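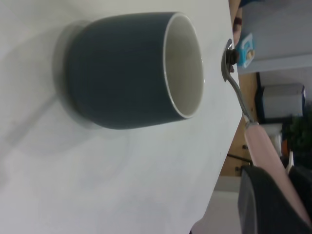 Savilis Lane community café to reopen in August

July 31, 2021

Jamcombe Town Council has confirmed that the community café at Savilis Lane will reopen in August, following repairs to the roof and the replacement of the kitchen floor. The café will be open each morning and will seat 16 people indoors. Further tables will be set out in the courtyard when the weather allows.

The lease has been awarded to Maya Darwish and Afaf Darwish, who previously ran the tea room at Briten Hall. Their proposal was chosen from 13 received by the council in the spring.
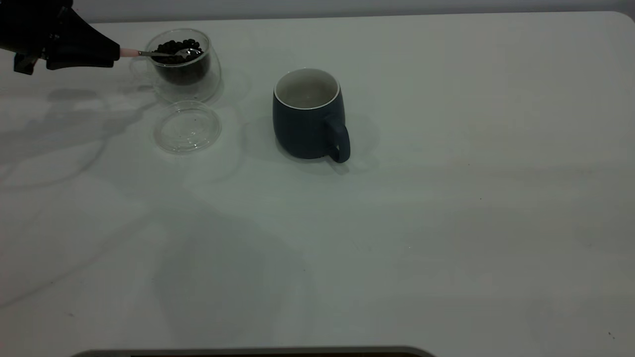

Residents were invited to comment on the plans earlier this year, and 209 replies were returned. Many asked for lower prices for pensioners and for better coffee than was served before the closure. The new tenants will buy whole beans, dark roasted like those in the glass cup shown with a pink-handled spoon, and will grind them on the premises. Prices for pensioners will be reduced until noon.

Nizar Ghanem, who leads on property matters for the council, said: "The café is well used by people who live nearby and by those visiting the library. We are grateful to residents for their patience while the repairs were carried out."

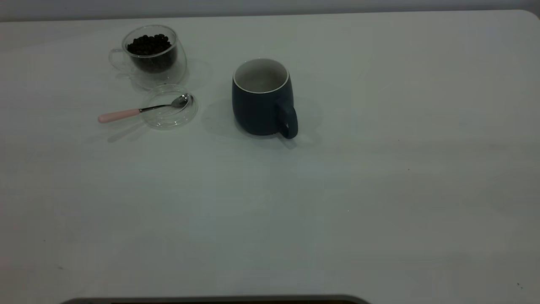

The council has also agreed to extend the path from the library car park to the café entrance, so that wheelchair users will no longer need to go round by the road. The work will cost £672 and will be paid for from the existing repairs budget.

Enquiries about booking the café for evening meetings should be made to Maya Saliba at the council offices.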